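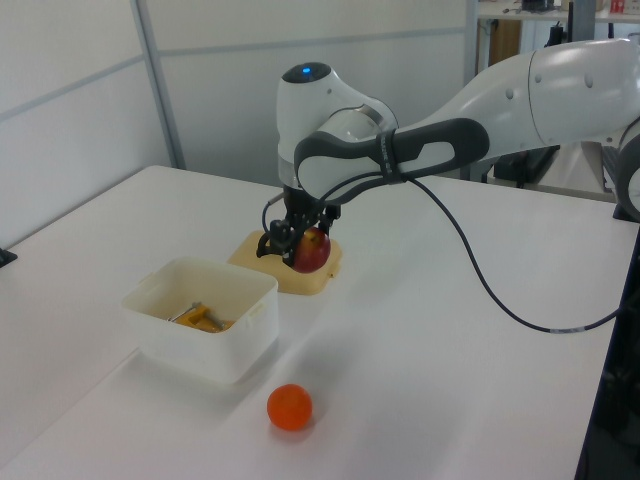 El Consejo de Regencia de Kimumby asume desde medianoche las funciones de la Corona

El Parlamento de Kimumby aprobó ayer, por 63 votos a favor y 16 en contra, la activación del artículo de la ley de sucesión que transfiere las funciones de la Corona a un Consejo de Regencia. La transferencia surtió efecto a medianoche y tiene carácter temporal. No supone abdicación ni altera el orden sucesorio.

La medida responde al dictamen médico remitido a la Cámara en noviembre, en el que se declara al monarca incapacitado para la firma de actos de Estado. El texto del dictamen permanece reservado. La presidencia de la Cámara se limitó a confirmar que cumple los requisitos formales exigidos por la ley — dos informes independientes y la conformidad del tribunal constitucional.

El Consejo se reunirá en el palacio de Ocampo. Sus decisiones requieren unanimidad para la disolución del Parlamento y para el nombramiento de magistrados; en los demás casos basta la mayoría simple. La promulgación de leyes ordinarias queda sujeta al plazo habitual.

El retraso en la firma había dejado sin entrada en vigor casi 335 disposiciones, en su mayor parte reglamentos administrativos y nombramientos de rango medio. Entre ellas figuran el presupuesto complementario de la provincia de Nudura y la prórroga del acuerdo pesquero con Ostamstead, cuyo vencimiento estaba fijado para diciembre. La secretaría del Consejo ha ordenado los expedientes por fecha de caducidad, con prioridad para los que afectan a obligaciones internacionales.
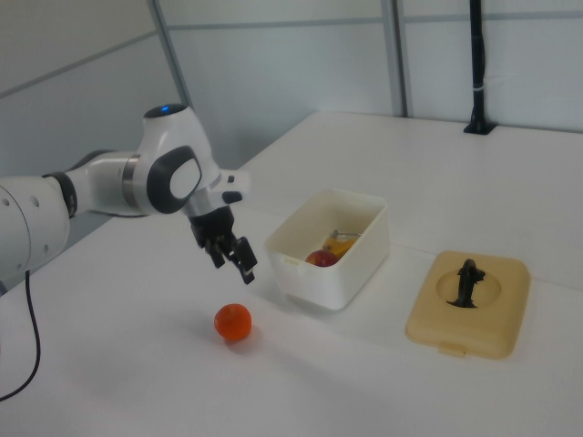

Objeciones de la oposición

Los grupos que votaron en contra sostienen que la ley no fija un límite máximo para la regencia y que la revisión semestral prevista en el texto carece de efectos vinculantes. Solicitaron una enmienda que obligara a someter la prórroga a una nueva votación, rechazada en comisión antes del pleno. Han anunciado un recurso, cuya presentación no suspende la actividad del Consejo.

En Nudura, el gobierno provincial pidió que se aclare si las concesiones firmadas durante la vacancia de hecho conservan su validez. El Ministerio de Justicia considera que sí, al tratarse de actos delegados con anterioridad al dictamen, pero no ha publicado todavía el informe jurídico correspondiente.

El Gobierno de Ostamstead comunicó por nota diplomática que reconoce la firma del Consejo a efectos de los tratados vigentes. La nota no menciona las negociaciones sobre la delimitación marítima, interrumpidas desde la primavera.

La primera sesión ordinaria del Consejo está convocada para las 9:00, a puerta cerrada. El orden del día incluye el reglamento interno y el acuerdo pesquero.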